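Why Your Muscles Get Tired, and How They Recover
A guide for young readers from the Vellmont Youth Sports Center

Every time you run, climb or kick a ball, your muscles are at work. After a while they begin to feel heavy, and you slow down. This guide explains what is happening inside your body when you get tired, and what your body does afterward to get ready for the next game.
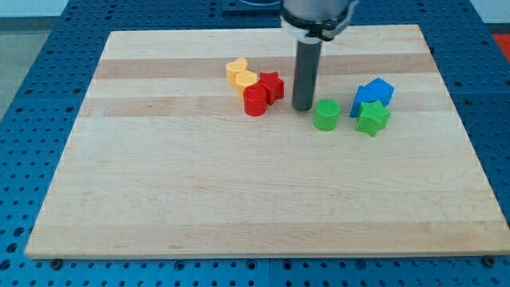 What is a muscle?

A muscle is a bundle of very thin threads called fibers. The fibers can shorten and pull. When the fibers in the front of your upper arm shorten, your elbow bends. When those fibers relax and the ones at the back of your arm shorten, your elbow straightens again. Muscles can only pull. They cannot push, so many of them work in pairs.

Your body has three kinds of muscle. Heart muscle pumps your blood. Smooth muscle is found in places such as the stomach, where it moves food along. The third kind is called skeletal muscle, and it moves your bones. This guide is mostly concerned with skeletal muscle.

Where does the energy come from?

Muscles need fuel. Much of it comes from foods such as bread, rice, fruit and potatoes. Your body breaks these foods down into a kind of sugar called glucose, and your blood carries it to your muscles. Some glucose is used right away. Some is packed together and stored in the muscles and the liver for later. The stored form is called glycogen.

Muscles also use oxygen, which comes from the air you breathe. When you jog at an easy pace, your lungs and heart can usually bring in enough oxygen to keep you going for a long time. When you sprint, your muscles need energy faster than oxygen can help to make it. They can manage without the extra oxygen for a short time – long enough to reach the end of the gym, for instance – but then you have to slow down.

Why do you breathe hard after you stop?

Your body keeps working after the race is over. It has to bring in more oxygen, refill its quick supplies of energy and cool itself down. Your heart beats fast and your breathing stays deep until much of this has been done. Walking slowly for a few minutes helps your body return to its resting state.

Why are muscles sore the next day?

Sometimes your legs feel fine after practice and ache the following morning. This often happens when you have tried a new activity, or have done much more of an old one. Hard or unfamiliar exercise can cause very small changes and tiny areas of damage in the muscle fibers. The body repairs them, and the muscle may feel stiff and tender while the repair goes on. Mild soreness of this kind usually fades within a few days.

A sharp or sudden pain is different. If you feel one, stop and tell a coach, teacher or parent.

What helps muscles recover?

Sleep is very important. While you are asleep, your body carries out a great deal of its growth and repair. Regular meals supply the fuel and the protein that muscles need. Protein is found in eggs, beans, fish, milk, nuts and meat. Water replaces what you lose when you sweat.

Rest days matter as well. You do not need to lie still on a rest day. A walk or a gentle bicycle ride is suitable for most children.

Try it: the resting heartbeat test

Sit quietly for a few minutes. Place two fingers on the inside of your wrist, below the thumb, until you feel a beat. Ask an adult to time 15 seconds while you count the beats, and then multiply your answer by four. The result is your heart rate for one minute. Now jump in place until you are out of breath, and measure again. Write both numbers down, wait three minutes, and take one last measurement.

Words to know

Fiber: a thin thread of muscle that can shorten and pull.
Glucose: a sugar that the body uses as fuel.
Glycogen: glucose that has been stored for later use.
Oxygen: a gas in the air that the body needs in order to release energy from food.
Protein: a part of food that helps the body build and repair muscle.

Text by Embla Eide. Reviewed for young readers by Hedvig Holmgren.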